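Fenwood Opens Clothing Reuse Room With Free Folding Sessions

FENWOOD, May 10, 2023 – Drunum, the household goods reuse organization, will open a clothing room at its Fenwood store in June.

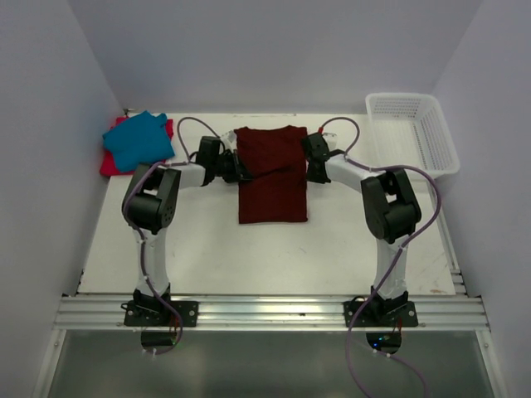 How should a T-shirt be folded so that it fits on a standard store shelf?

Lay it face down on a flat surface, fold each side toward the middle until the shirt is a tall rectangle the width of the shelf space, and then fold the bottom up to the collar. One more fold makes it short enough to stand on edge in a drawer.

That method is the one Drunum will teach at the new room, which takes over 637 square feet next to the furniture floor. The space was last used to store lamps and bed frames, which have moved to the Floritz Street warehouse.

The clothing room will accept clean shirts, sweaters, pants, skirts, children's clothes and bed linens. Shoes and coats will still go to the main counter at the front of the store. Items with broken zippers or missing buttons are welcome if the rest of the garment is sound. Drunum asks that donors empty all pockets and keep pairs and sets together with a pin or a piece of string.

Donated clothes will be sorted by size first and by color second. Tops and pants will be folded and shelved. Dresses, button-down shirts and anything made of silk or linen will go on hangers. Heavy knits will be folded in every case, as hangers stretch the shoulders.

The shelving was built by Chatzigeorgiou, a cabinet shop in Fenwood, which supplied the units at cost. There are 333 open compartments in all. Each is sized for a short stack of adult shirts, and the lowest rows are reserved for children's sizes so that younger visitors can look through them. The compartments have no doors. Labels slide into a slot on the front edge and can be changed when the season does.

Free folding sessions will be held in the room on Saturday mornings. Each one lasts two hours and covers T-shirts, long-sleeved shirts, pants, fitted sheets and packing a suitcase. Drunum will provide practice clothes, and people may also bring a bag of their own laundry and fold it during the session. Places are limited by the size of the room, and sign-up is at the front counter or by phone. Children may attend with an adult.

Visitors who cannot come on a Saturday can pick up a printed sheet with the same steps. It is available in large print. The sheet also lists common fabric marks and what they mean for washing and ironing, along with a short section on storing winter clothes over the summer. Drunum advises washing wool before it is put away and leaving space in the box so the folds do not set.

Prices in the clothing room will be the same for every brand. Shirts and children's items will cost $2, and pants, skirts and sweaters will cost $3. Bed linens will be priced by the set. Clothes that have not sold after roughly three months will be sent to the Floritz Street warehouse, where they will be baled for fabric recycling.

Donations for the room will be taken at the side entrance during store hours. Bags should be closed and no heavier than one person can carry. Donors with more than a carload are asked to call ahead.

The furniture floor will stay open while the last of the shelving is put in. The side entrance will be closed during that work, and all donations should be brought to the front counter until the clothing room opens.

About Drunum

Drunum collects and resells used furniture, kitchenware and clothing from its store in Fenwood and its warehouse on Floritz Street. Proceeds pay for home furnishing packages for families moving into their first apartment.

Press contact: Drunum Press Office, Fenwood store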